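Trim size and page count for a 300-page Regency

quillmarsh
Formatting book two of my Regency series for print. The manuscript sets at 300 pages in 5.5 x 8.5. Book one was 5 x 8 through Tonside. If I match it, the page count goes up and so does the unit cost. Does matching trim matter to readers?
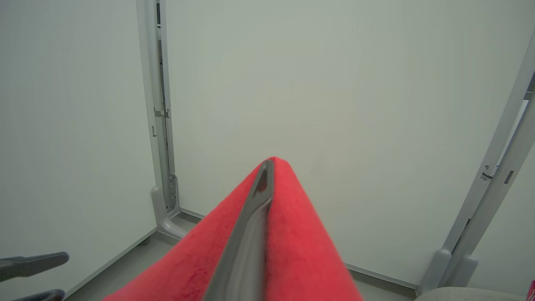 dunmoor_k
It matters to anyone who shelves them together. Keep 5 x 8. Reduce leading by half a point before touching the trim.

ferrule
Disagree. Most historical romance sales are ebook. Price the print edition to break even and use the larger trim. I switched at book three and received no complaints.

dunmoor_k
No complaints is weak evidence. Readers who mind stop buying.

quillmarsh
Body text is 11 pt Nerkar, chapter openers dropped a third of the page. 40 chapters, each starting on a right-hand page.

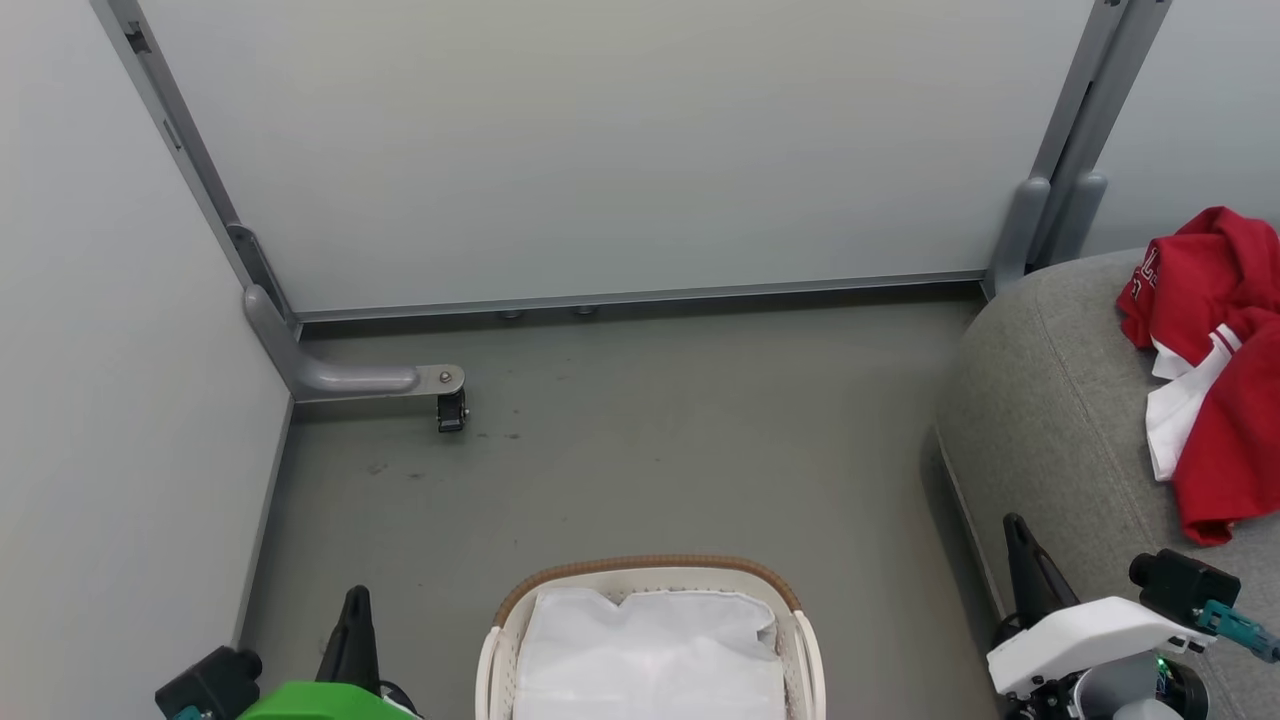

Replies, page 2

ferrule
There is your problem. Let chapters start on either side. With 40 chapters you could recover up to 20 blank leaves, depending on where they fall.

dunmoor_k
Up to 40 blank pages, 20 leaves, if every one is blank. Expect half that. Otherwise agreed. Also check that Jotemden recalculates the spine after the count changes. Mine did not, and the title sat off center on the proof.

quillmarsh
Changed the openers. Staying at 5 x 8 for now. Front matter still has to be redone, and the series page lists the novella under its old title. 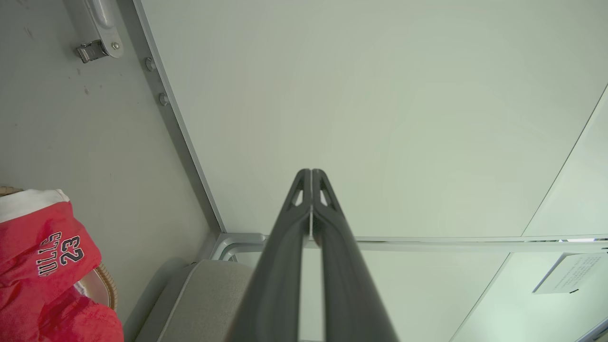 Last edited by quillmarsh, Sunday

ferrule
Put the novella in reading order on that page, between one and two. Publication order confuses people.

dunmoor_k
Publication order is standard. Add the years if you are worried.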